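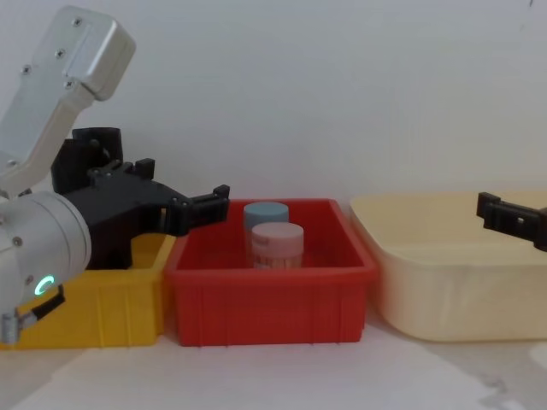

*Open bins in yellow, red and cream, side by side on a pale tabletop.*

# Renora Open Bin, Series 7

The Series 7 is a one-piece molded bin for shelves, benches and packing tables. It has no lid and no divider slots. The standard size is sold singly and in cartons of 11. The wide size is sold singly only.

## Specifications

| | Standard | Wide |
|---|---|---|
| Item code | RN-7S | RN-7W |
| Material | Polypropylene | Polypropylene |
| Height | 141 mm | 141 mm |
| Wall | Single | Single, ribbed base |
| Rim | Rolled outward | Rolled outward |
| Carton quantity | 11 | n/a |

Both sizes share the same height, so they can be mixed on one shelf level. Allow 64 mm of clear space above the rim for hand access. On fixed shelves this gives a minimum opening of 205 mm.

## Fit with other ranges

Series 7 bins sit on Flovside wire shelving without a liner. On the older Flovside decks with open corners, use the flat insert (RN-7F), or the base can settle between the wires and tilt. The bins don't fit Wultholm rail panels. Wultholm rails need a rear hook, and the Series 7 has a plain back wall.

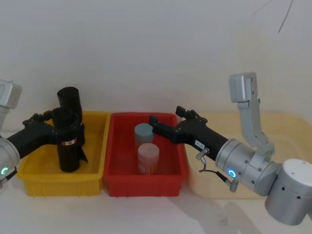
Tall goods may stand above the rim when the bin is on a bench or table. On shelving, anything higher than the rim uses up the hand clearance and should be stored on the top level. Bins holding tall goods should not be stacked. Empty bins nest; the standard size doesn't nest inside the wide size.

## Color coding

Color is molded in and runs through the full wall. The bins are supplied without printed labels. A label up to 64 mm wide fits on the flat part of the front wall. Paper labels lift in cold rooms, and a film label is the better choice there.

Shade can vary slightly between production runs. Where an exact match matters, order the full quantity at one time.

## Cleaning

Wash by hand with warm water and mild detergent. Machine washing is allowed up to 60 °C, upper rack only. Do not use solvent cleaners or wire brushes. Dry fully before nesting, or the bins will bind together.

## Ordering

Orders placed before 2 p.m. leave the Su warehouse the same working day. Mixed-color cartons are packed to order and take one extra day. The flat insert ships separately. Unused bins can be returned in their original carton. Single bins are returnable if the rim is unmarked.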